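Dish drainer

A dish drainer, also called a dish rack or draining rack, is an open frame that holds washed tableware while water runs off and evaporates. It is usually placed on a counter beside the sink, inside the sink bowl, or in a wall cabinet with a slatted base.

Most countertop models are made of steel wire, either stainless or coated with PVC or nylon. Upright dividers keep plates on edge and apart, so that air reaches both faces. Coatings tend to fail first at the welds and at the tips of the feet, where exposed steel can rust and stain the surface underneath.

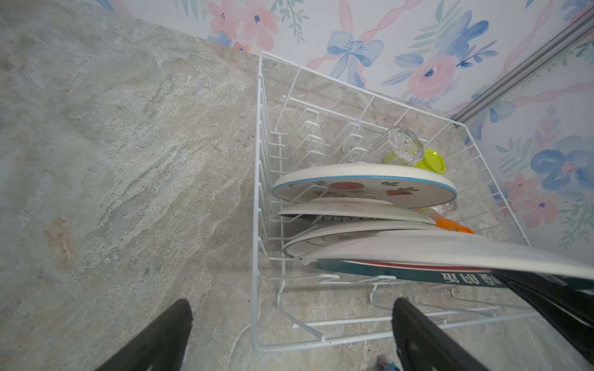
Drainage is handled by a tray, a sloped mat or grooves cut into the counter. Trays without a spout must be emptied by hand and collect mineral scale in hard-water areas. Scale is commonly removed with diluted vinegar.

Cabinet drainers are fixed above the sink - the lower panel is left out so that water falls directly into the bowl. The Farnau pattern, a two-tier version, was sold in widths of up to 100 cm. Celeste Coelho's survey of kitchen fittings treats it as a separate type, while the Charbonneau catalog lists it under shelving.

See also: Dish towel, Draining board, Kitchen sink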